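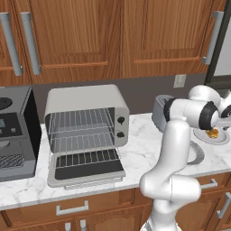

Simulated kitchen from the Karnon task set, with the arm's wrist above the plate and the toaster oven door open.

Wostness student team releases Karnon kitchen simulation tasks

The robotics club at Wostness Technical College has released Karnon, a set of simulated kitchen tasks for testing robot arm control software. The set was built by students over two semesters and is available to other college and high school clubs at no charge.

Karnon contains 57 tasks in 4 groups: doors and drawers, knobs and buttons, pick and place, and combined sequences. Each task specifies a starting layout, a goal state and a time limit. Object positions are varied at the start of every run, so a controller that replays a fixed path will generally fail.

The combined sequences are the hardest group. In one, the arm must pick up a piece of food from a plate, place it on a rack in the toaster oven and close the door. A run is scored only on the final state. Partial credit was tested early in the project and dropped.

"Most of our time went into contact settings," said Rizwan Pramanik, team lead. "A rack made of thin wires is slow to simulate and easy to get wrong. We rebuilt the oven model three times before grasped objects stopped sinking through it."

The team ran 2000 trials with its own baseline controller before release. Logs from all trials are included in the download – failed runs as well as successful ones – together with the scoring script and the cabinet and appliance models.

Karnon will be used in the Clemis student challenge in March. Teams of up to four will submit a controller, which the organizers will run on layouts not included in the public set. Hardware is not required to enter.

The motion planner used in the baseline, Mösli, was written by an earlier club team and is distributed separately. Installation notes for both packages are on the club's download page.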